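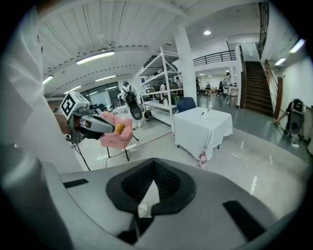 A tablecloth that reaches the floor is the cheapest storage in any big shared room, and the most abused. Ours began life hiding two boxes of jars and by January was hiding 13 things, among them a waffle iron with no cord. If you like the look – and a white cloth draped right down to a gray floor does make a square table look as if it has plans for the evening – treat it as a cloth and leave the storage to tall metal shelves, where boxes and containers have to face the public. The striped cloth hanging off the front edge, pink and white, is a habit worth stealing. A cloth kept there gets used. A cloth kept in a drawer gets ironed once and buried.

Shake the big cloth outdoors every Wednesday, or whenever you remember it's Thursday. Hem it so it just touches the floor; an extra inch is a mop you didn't ask for.

For spills, blot first, cold water second, panic third. Pink cottons go in a separate wash for the first 4 rounds, unless you've always wanted a pink tablecloth. I have one now. It lives under the sink with the waffle iron.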